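Migraine with aura, neuro wants me off propranolol. Anyone switched?
Falotside Health Boards > Head & Nerve > Migraine

selldale_kid wrote:
been on propranolol since August, went from 10 bad days a month to maybe four. Great. Except my resting pulse is in the 40s and I get winded on the stairs. New neurologist at Selldale wants to taper me and try topiramate. Read the leaflet and got scared, word finding problems?? I teach, I need words. Anyone done this swap?

clarnetti_fan wrote:
Did it. Topiramate worked for me but yes the word thing is real. Called a stapler "the paper biter" in front of my boss. Got better once the dose came down. Tingly fingers the whole time, and soda tastes flat. Drink water, lots, kidney stones are a thing with it.

Ketilsson wrote:
Pulse in the 40s and winded, call them this week, don't wait for the taper appt. And DON'T just stop the propranolol on your own. Rebound is nasty.

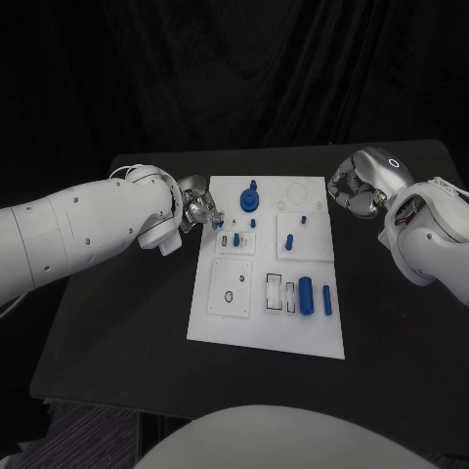
White board on the table, one arm each side

selldale_kid wrote:
not stopping, promise. They gave me a schedule, down a step every week. Called the nurse line too, waiting on a call back.

Prodromos Economou wrote:
I'll disagree with the topiramate crowd a bit. Two months on it and I couldn't follow a conversation at dinner. Candesartan did more for me with almost nothing in side effects, little dizzy standing up. Ask about it. Might not suit you if your blood pressure is already low tho.
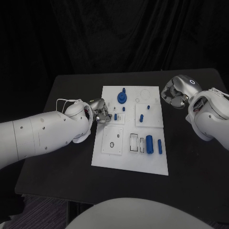

Last edited: 2 February 2022

clarnetti_fan wrote:
Everybody's different, Prodromos. You went up fast if I remember your old thread. Slow is the whole trick with this drug. My doc did tiny steps and I kept my job.

Prodromos Economou wrote:
Went up exactly as prescribed. Some of us just don't tolerate it, slow or fast. Not saying nobody should try it.

Ketilsson wrote:
Both fair. selldale_kid, are you keeping a diary? Day, start time, aura yes/no, what you took, how long. Mine's on paper becuase screens are the last thing I want mid attack. Took it to my appointment and the doctor changed the plan on the spot.

selldale_kid wrote:
sort of. Phone notes. Half of them say "ow". Will do it right from now on. Also does aura change on a new med? Mine's always zigzags on the left, 20 minutes, then the headache.
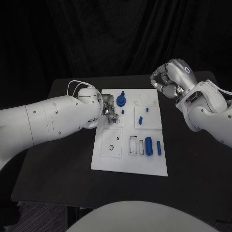

Asking cause last Friday it was zigzags and then my hand went numb too, which is new. Gone in under an hour. Didn't tell anyone, figured it was part of it.

Ketilsson wrote:
Tell them. Today. Numbness can be aura but a NEW symptom gets reported, every time. And if it comes on sudden, or face drooping or slurred speech with it, that's 911, not a forum.

clarnetti_fan wrote:
^ this. Also if there's any chance of pregnancy or you're on the pill bring that up before topiramate. Mine never asked, I had to.

selldale_kid wrote:
ok nurse just called back. Seeing me tomorrow morning, told her about the hand. Holding off on the topiramate until then. She'd heard of the candesartan idea, said ask the doctor but probaly not with my bp. Thx all, will update

Prodromos Economou wrote:
Good. Bring the list of everything you take, supplements too.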